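Home | Projects | Students | Archive | Contact
Filed under: Media & Free Expression, student work

Who gets to print in Flimdale?
July 2019

I picked student newspapers for my project since I used to write for one (badly, mostly match reports), and I wanted to know what happens when a school or a town decides it doesn't like a story. My case was the Kravchuk, the student weekly in Flimdale, which had 2 issues pulled last December after it ran a piece on the rent at the college dorms. The print run was 600 copies. Most of them went straight back to the printer in boxes!

I read every issue I could find and talked to two of the editors, who were really generous with their time. What surprised me was how polite it all was. There was no ban, just an email asking them to "hold off" until the facts were checked, and then no answer for more than two weeks.
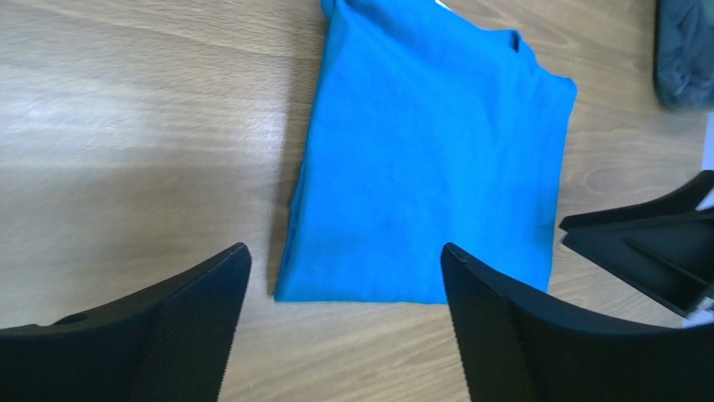 Rafferty Ferreira told me I was being too kind about that email. If you have to ask permission to hand out a paper, he said, you've already been censored, and the tone doesn't change it. We argued over this for ages and I still only half agree with him, but I rewrote my whole second chapter afterwards.

For comparison I looked at Farkurport, where the student paper is funded by its readers and the college can't touch the budget. They get complaints too, loads of them, and they print the complaints. I'd love to go back and ask how they handle legal threats, which I ran out of time for. Thanks to Rhonda Fraser for reading my drafts.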